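The Mat

The mat had come with the apartment. Kevin Agudelo found it rolled up on the top shelf of the closet his first week on Prekell Street, pale green with thin white lines on it, and he put it down by the wall because the wall there was white and bare and something ought to go in front of it. He had 30 dollars to last until payday. A mat that cost nothing was a good thing to own.

His sister Inga was coming at four. She had lived with their mother until the end and had packed up the kitchen by herself, and she was bringing what was left of it. On the phone she had said it was a few things, and that he could say no to any of them. Kevin thought he probably couldn't.

He swept first. Then he moved the chair, washed the two cups, and went back to look at the mat. 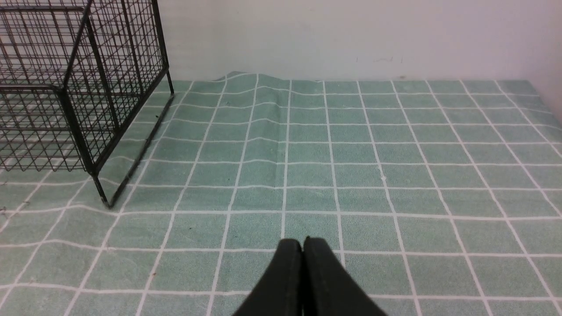

Their mother had sewn for a living, for a company called Verell that made curtains for hotels, and she could not leave a crooked cloth alone. She would get up in the middle of dinner at other people's houses. Kevin thought of her now because of the hump by the wall, where the green had bunched up and the white lines went wavy over it. She would have had that out before she took off her coat. She would have started at the back and worked forward with the side of her hand, leaning on it, and she would have said that a line was either straight or it wasn't. He had heard that sentence his whole life. He had heard it about hems and about parking and once about a boy he had brought home from school.

He got down on his knees and pushed at it. It went down under his hand and came up again farther along. He tried it from the other side with the same result. After a while he sat back against the wall and stayed there until the buzzer went.

Inga came up the stairs with a box on her hip and a bag over her shoulder. She was out of breath and wouldn't let him take either one.

"Is this all your furniture?" she said.

"There's a bed."

"I should hope so." She put the box down. "1704. I went to 1740 first. A man there was very nice about it."

She unpacked on the floor, which was the way their mother had always unpacked groceries. There was the radio, an old Rondo with tape on the back. There was a stack of bowls wrapped in newspaper from last October. Then came the wire basket, black, with the low front and the tall back, and she set it down on the mat and turned it a little so it faced the room.

Kevin knew it right away. It had stood at the end of the counter by the stove, and everything that had no place of its own had gone into it – keys, coupons, the good scissors, onions. When he was small he used to look at the kitchen through it, with the whole room cut up into little squares.

"I thought you'd want that," he said.

"I have a basket."

"Not that one."

"I don't have anywhere to put that one," Inga said. She reached into the bag and took out a squeeze bottle, dark red, with a yellow pointed cap. She stood it in the basket on the left, against the side.

"Why did you bring that?"

"It was in there. It was the last thing in there. I took it out to throw it away and then I put it back." She looked at it. "I did that a few times."

It had always been on the left. Their mother was left-handed and reached for things on that side without looking up from the pan. Kevin did not say this, and he could see that he didn't need to.

They ate eggs out of two of the bowls, sitting on the floor. Inga told him what she had gotten for the sewing machine, which was 80 dollars, and she tried to give him 40 of it. He told her to keep it. She put the money under the radio when she thought he was rinsing the dishes, and he let her think so.

When it started to get dark she put on her coat. She stood at the door for a minute with her hand in her pocket, feeling for her car keys, and looked back at the things along the wall.
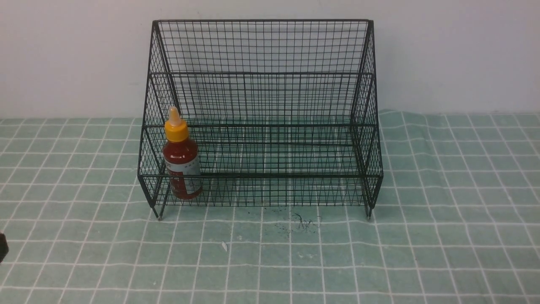 Inga said he should use the basket and not just keep it there like something in a church, that it was for keys and onions and he should go out tomorrow and buy an onion. She said their mother had paid next to nothing for it and had knocked it off the counter every week for years, and there was nothing he could do to it that hadn't been done.

"All right," Kevin said.

"I mean it."

"I know. I'll get an onion."

He walked her down to the car and stood on the sidewalk until she had turned the corner. Then he went back up, took his keys out of his pocket, and dropped them in over the low front of the basket. They made the same noise they used to make at home. He turned on the radio to see if it worked, and it did, and he left it on while he put the bowls away.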